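4.2 Cleaning and Storing Shared Play Materials

These instructions apply to all rooms that use the Cudix lending kit. Staff should read Section 4.1 before they begin.

1. Wash hands and put on clean gloves.
2. Remove stickers, tape and food residue from each piece.
3. Fill the basin with warm water to the 20-quart line and add one capful of Bindari soap.
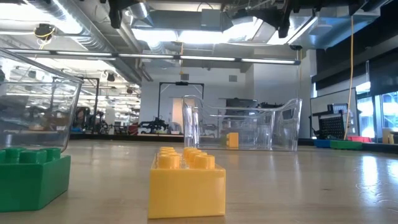
4. Soak the pieces for 30 minutes. Do not leave the basin unattended while children are present.
5. Rinse under running water and spread the pieces on a towel. Drying takes roughly 40 minutes in a heated room.

CAUTION: Do not mix Bindari soap with bleach. Do not place pieces in a dishwasher or on a radiator.

6. Set aside any piece with a crack or a sharp edge and record it on Form 1814.
7. Return dry pieces to their containers and close the lids that are supplied with the kit. 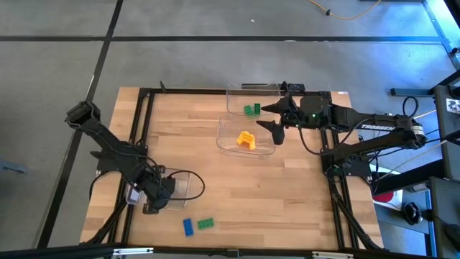 Figure 4-2. Clear containers and building bricks on a wooden tabletop.

NOTE: Kits on loan to the Paiva branch are inspected each May. Requests for replacement pieces should be sent to Lucimara Frota at the Clindetti supply office. Requests must include the kit number and a copy of the form.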